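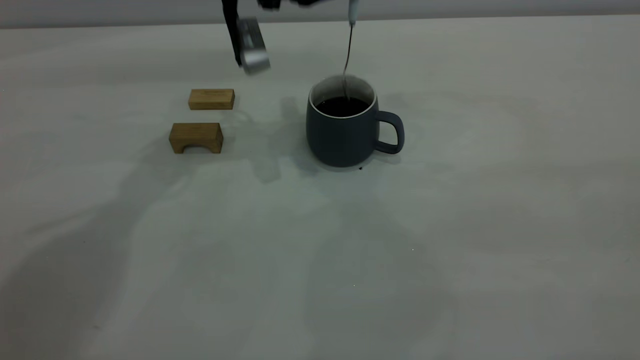

Vol. 14, No. 4

Against the White Worktop

Pilar Retamal

The pale matt worktop has become the default in rented flats, shared offices and school craft rooms. Suppliers describe it as neutral. I think it is a poor choice for most of the rooms it is put in, and that the people who specify it are judging it by the wrong test.

A worktop is usually approved from a sample the size of a playing card, held under a showroom lamp. At that size the colour looks even and the finish looks clean. Over a full run the same finish picks up every change in the light. Soft grey shadows settle on it in patches, and a person wiping it down cannot easily tell a shadow from a smear. The result is more wiping, with stronger products, and a surface that wears sooner than its rating suggests.

The Fernetti range is sold with a wear rating of 900 cycles. The figure is sound as far as it goes. It is obtained with a dry felt pad under steady load, and says little about grit, lemon juice or the base of an unglazed mug. Brutent publishes a separate stain table, and I would like to see others do the same, but the table stops at 50 minutes of contact. Most spills in a shared kitchen are found the next morning.

There is also the matter of the wall. A pale top against a pale wall gives the eye almost nothing to hold, and a fitting error of a few millimetres shows as a faint line running out of true. Fitters know this and charge for it. A mid-tone top with a slight grain — the Butska oak, say, or any decent linoleum — hides the same error for nothing.

The usual reply is that pale surfaces make small rooms feel larger. They may, but so does a pale ceiling, and no one chops onions on a ceiling. Shboul still offers four darker finishes at the same price as its white, and in March it moved them to the back pages of its catalogue. I would move them to the front.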